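Garra manual perde o sinal de fechamento ao segurar tecido

Njoroge Were
Estamos com uma falha no par de garras manuais que usamos para dobrar roupa em cima da cama. O registro marca "aberta" com a peça presa entre os dedos. Aconteceu em 28 de 247 tentativas. Já recalibrei o zero e troquei o cabo. Alguém passou por isso?
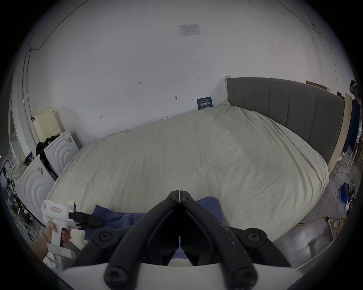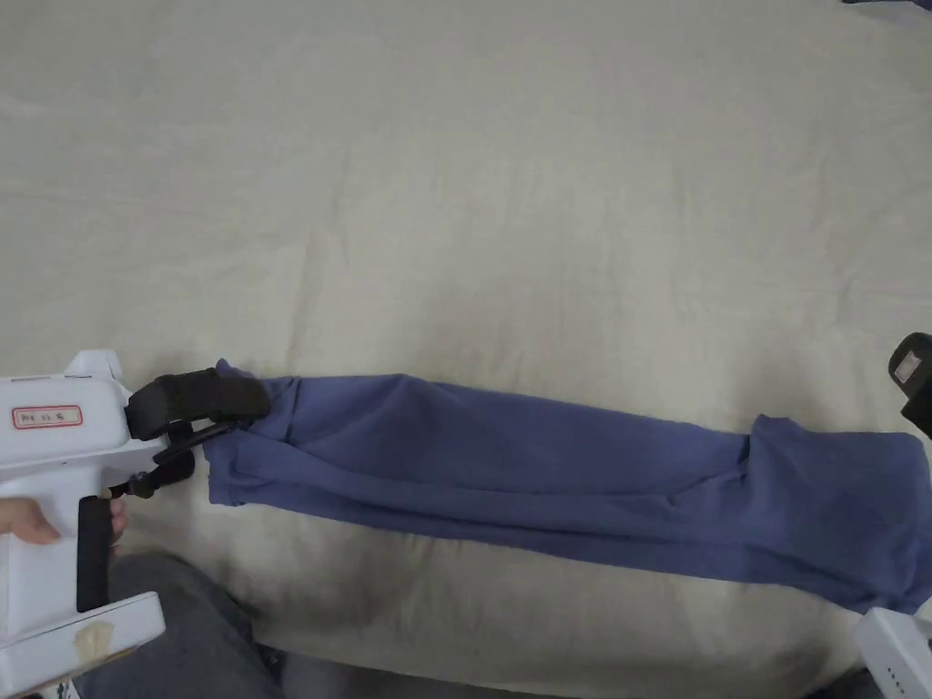
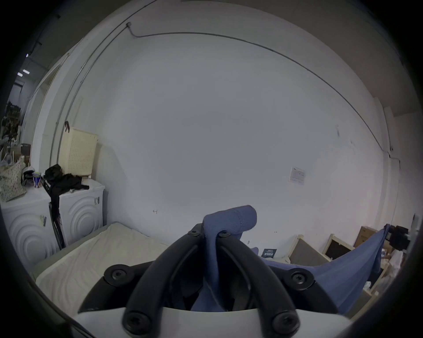
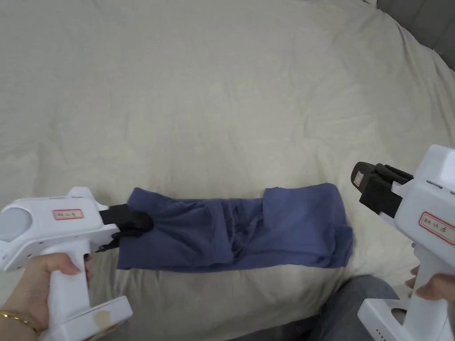 Dobra de roupa azul sobre lençol claro, com garras manuais.

Naomi Swai
Tivemos a mesma coisa em junho. Tecido dobrado deixa os dedos mais afastados do que o limite de fábrica. Feche a garra vazia, anote o valor, depois feche com a roupa e compare. No nosso caso o limite estava 6 pontos baixo demais. Confira também o aperto dos parafusos das articulações, com a garra desligada.

Zaid Mansour
Reinicia tudo que volta.

Akinyi Barasa
Reiniciar só limpa o aviso. Siga a Naomi e descarte as tentativas com erro antes de treinar. Aqui ficaram 203 boas e foi suficiente.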